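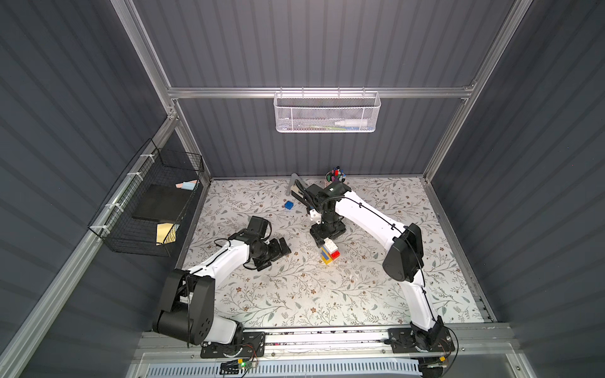 Dalibor Rusnák spent most of last July on a problem he had expected to close in a week. He writes motion planning code at Mesadari, where two arms share one small cell and have to stay out of each other's way.

"The old planner treated the other arm as a wall," he says. "You planned the left one, froze it, then planned the right one. It was safe and very slow."

The replacement, which the team calls Sorkevitz, plans both arms together and checks timing as well as position. Rusnák ran it against 1,845 recorded start and goal pairs. The old planner gave up on 611 of them. The new one gave up on 71.

Most of those 71 involve reaching toward the back of the cell with one arm while the other works near the middle. "The elbows are the trouble. People watch the grippers, but the links take up the room."

Zdeňka Koubek, who looks after perception, had a different complaint. Her pose estimates for small bricks were good until an arm covered part of a stack. "A brick would jump 5 millimeters between frames and the planner would start over," she says. She now holds the last good estimate while the view is blocked and passes along a confidence value with it.

Rusnák was against that at first. "I wanted one number I could trust. She told me there wasn't one."

They still disagree about replanning. Koubek would like it to run on every new estimate. Rusnák has it set to wait until the change passes a threshold, and he has not yet merged her branch.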